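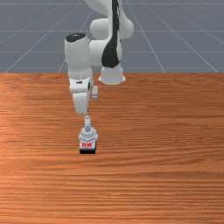 How many demonstrations do we need before it makes sense to train the first policy?

For a single pick task, start when 500 clean episodes are saved, then look at the failures before collecting more.

5 Sep 2025, Vadalport, simulation bench

I started the training with the first 500 at noon. Meanwhile the collection continued, and the folder has now 3042 episodes. After the filter there remain 2419. Most of the rejected ones are timeouts, and 57 are episodes where the success flag was written although the block was never lifted. I found the reason in the check: it looked at the height of the gripper, and it must look at the height of the block. Corrected, but the old episodes I did not relabel yet.

Amândio asked why we don't randomize the table. My opinion is that we should first change the start position of the block, because in the Istholm set it is almost always near the same place and the policy can learn the place only. He agrees for the position and doesn't agree for the table. We will do both, in separate folders, so the comparison stays clean.

The scripted expert is too regular. It comes straight down every time. In February Somtochukwu Ajayi added small noise to the approach for the Obura runs, and the policy recovered better from its own errors. I copied her settings, but the noise must stop before the fingers close.

To do: relabel the 57, write the seed in every episode header, ask Somtochukwu which camera delay she used.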